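Revised March 7, 2018. Applies to Dasora 409 and Dasora 1148 dehumidifiers supplied through Lusham.

## 4. Setting up in a room

### 4.1 Choosing a position

Read this section before you take off the transport straps. The unit must stand upright for two hours before it is switched on. If it was delivered on its side, leave it overnight.

1. Stand the unit on a hard, level floor. Thick rugs block the lower intake.
2. Leave at least 200 mm between the rear grille and any wall, curtain or cupboard.
3. Turn the front outlet towards the largest open part of the room.
4. Close windows and outside doors. Inside doors may stay open if you want to dry more than one room.

**Caution:** Do not use the unit in a bathroom or within reach of a sink.

### 4.2 Fitting the tank

1. Pull the tank straight out by its handle.
2. Remove the foam block under the float. Keep it for moving house.
3. Check that the float lifts and drops freely.
4. Slide the tank back until it clicks. The FULL lamp goes out.

If the lamp stays on, take the tank out and fit it again. A tank that is slightly crooked is the usual cause.

### 4.3 Fitting the drain hose (optional)

The hose is sold separately as Prarura part 2332. A garden hose will not seal on the spigot.

1. Switch off and unplug the unit.
2. Unscrew the rear cap and pull out the rubber bung.
3. Push the hose on as far as the collar and tighten the clip by hand.
4. Run the hose downhill to a drain. It must not rise at any point.

**Note:** Keep the bung. Without it the unit will drip when you go back to using the tank.

### 4.4 Rooms with hangings and open shelves
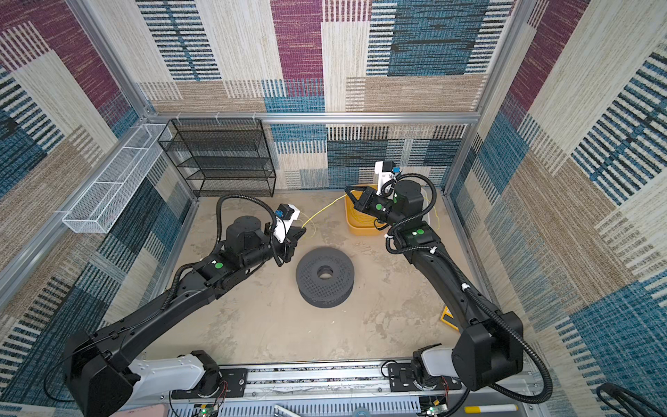
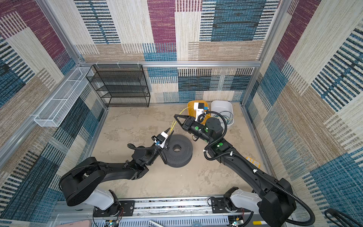

Fabric on walls holds damp for longer than paint or plaster, so expect the first few days to be slow. Set the dial to 3 and leave it there for a week before judging the result. Do not aim the outlet straight at a hanging.

### 4.5 First run

1. Plug directly into a wall socket. Do not use an extension lead.
2. Turn the dial to 3 and press START. The fan starts at once and the compressor follows after three minutes.
3. Empty the tank when the FULL lamp comes on.

In August and other warm months the tank may fill twice a day. For the Leblanc wall timer, see section 6.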